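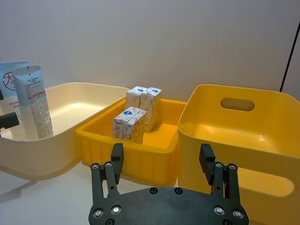
Fig. 2. Small cartons in the orange-yellow tray, tubes in the cream bin.

Handout, Sorting of Small Goods, Rotska

Cartons and tubes are kept in separate containers. A carton goes in the shallow tray with the printed side visible. Tubes stand upright in the bin, crimped end up. Leave free space in the tray, so the fingers can reach. For the exercise, read pages 223 and following in the Hellwig reader.

This site uses cookies. By continuing you accept our cookie policy.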